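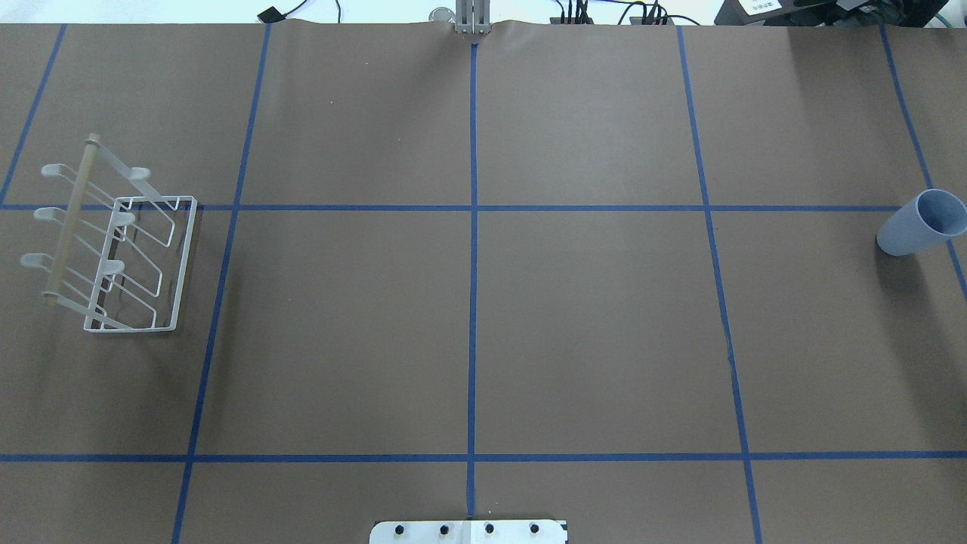
Choosing Wall Colors for a North-Facing Study Room
Project report, Interior Design Basics
Group members: Yareli Xolalpa, Santeri Koskela, Rutilio Escobedo
Course teacher: Helmut Wiegand

1. Background

The study room on the second floor of the Witley building was last painted many years ago, in a yellow cream. Students say that it looks tired and a little green in the afternoon. Our group was asked to propose a new wall color and one trim color, with a budget of 500 dollars for paint and material. The work was done between February and May.

The room has two windows and both of them face north. This kind of light is cool and changes little during the day. We read in our course book that cool grays often turn blue in such rooms, and we wanted to see if this is true on our own walls.

2. Method

We began with 29 color cards from the Juler paint shop in Skekville. Brisa Villalobos, who works at the shop, helped us to remove the colors that have almost no difference between them. After this we chose three for testing: a warm gray, a soft clay pink and a pale olive. In this report we call them A, B and C, as the shop names are long.

Each color was painted in two coats on white boards. The boards stood against the wall at eye height, one board next to the window and one in the far corner. We looked at them at 9 in the morning, at noon and at 4 in the afternoon, with the ceiling lamps on and off. We also asked users of the room to fill in a short form. We received 163 forms.

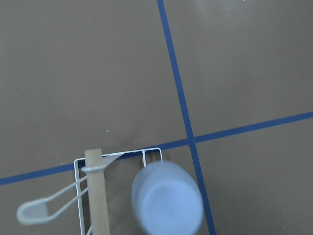

Why did we paint boards and leave the wall itself alone?
The old cream color would stay visible around every test patch, and the eye compares the two all the time. A board with a white border can also be moved to the dark corner, so the same paint is seen in both places.

3. Results

Color A was the favorite of our group before the test. Next to the window it was calm and clean. In the far corner it became flat, and with the lamps off it looked almost like wet cement. Several people wrote the word "cold" on the form.

Color B was liked in the morning but divided the users later. Under the lamps the pink became stronger than on the card. One person wrote that it is a nice color for a bakery.

Color C changed the least. It kept some warmth in the corner, and it was first choice on more forms than A or B. Rutilio was against it at the start, because he expected the olive to look dirty beside the gray floor. After the second viewing he changed his opinion.

For the trim we compared a bright white and an off-white. The bright white made a hard line around the doors — this was most clear with C. The off-white is softer and we prefer it.
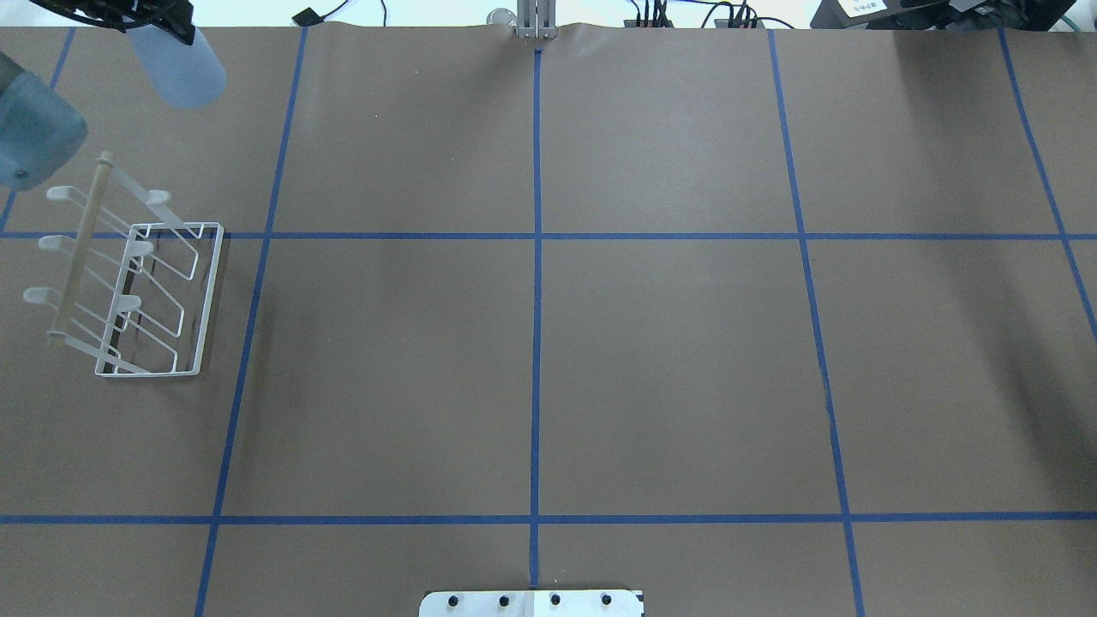

Figure 3. Paper surface with blue tape grid.

4. Problems

The first boards were painted too thin and we had to do them again. We also forgot to write the finish on the form, so some users compared an eggshell board with a matte one. The results for color B are perhaps affected by this. A student from the Ayala hall told us that the ceiling lamps will be replaced next year, and with other lamps the colors can look different again.

5. Proposal

We propose color C in eggshell finish for all four walls, with off-white trim in satin. The ceiling can stay white. The cost of paint, primer and rollers is inside the budget, if the walls do not need more than one coat of primer. Before the painting starts, the holes behind the notice board should be filled and sanded.

We thank Mr. Wiegand for his comments on the first draft, and Ms. Villalobos for the sample pots.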